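Ruren 202 Hand-Held Parallel Gripper: Two-Unit Review

Posted 6 July 2018

The Ruren 202 is a manually operated parallel gripper for recording demonstrations. It ships without a controller, and ours went on the bench alongside the Bultska pair we have used since September. The test items were household goods handled on a foam-covered table in a furnished bedroom. Cloth and thin packaging were the priority, as these are what the Bultska jaws drop most often.

Linkage

The jaws are carried on a scissor-type linkage with four exposed pivot pins. Lateral play at the jaw tips was low out of the box and had grown slightly by cycle 2809, when we stopped. No pin needed tightening. The Bultska linkage is stiffer but takes more hand force to close, and operators asked to rest sooner.

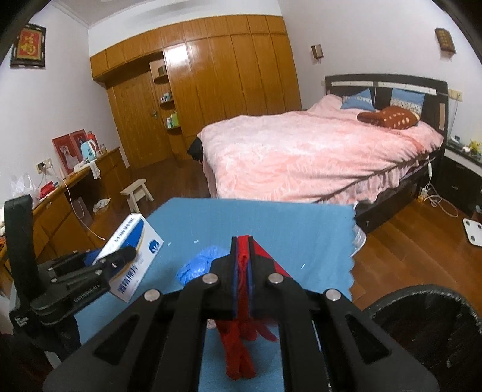 Jaw alignment matters more on fabric than on rigid parts. A single layer of cloth will slide out of a jaw pair that closes unevenly, even when the same pair holds a carton without trouble. We ran 200 single-layer picks with each model. The Ruren failed on nine and the Bultska on 31. Most of the Ruren failures came from approaching too steeply, which pushed the cloth down before the jaws had closed on it.

Two-handed work

Handing an item from one unit to the other is workable, with one caution. The outer arms are wide for the size of the jaw, and two units brought close together will touch at the arm corners before the tips meet. Angling one unit by a few degrees clears it. The narrower Pongsiri gripper does not have this problem, though its stroke is too short for a bundled garment.

Pads

The soft pads are the best part of the design. They conform to mixed loads, where film, plush and cloth are pinched together and each compresses differently. Lint builds up and has to be brushed out by hand. We cleaned ours every 482 cycles and saw no drop in holding force between cleanings.

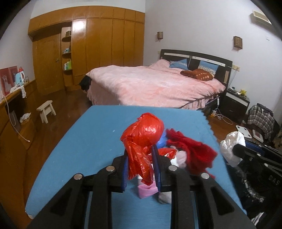
Mixed soft load held between the blue bristled pads.

Camera view

With the camera on the tool, both jaws stay in view through the full stroke. A tall bundle hides whatever is directly behind it, so the second unit's view is needed for placement. Time alignment between the two recordings was handled in Tastomix and gave no trouble after the first session.

Verdict

Recommended for textiles and light packaging. For heavy rigid parts the Bultska remains the better choice. Replacement pads are sold only in pairs, and the hex key supplied with ours was the wrong size.

Contact | Copyright 2018 | Back to top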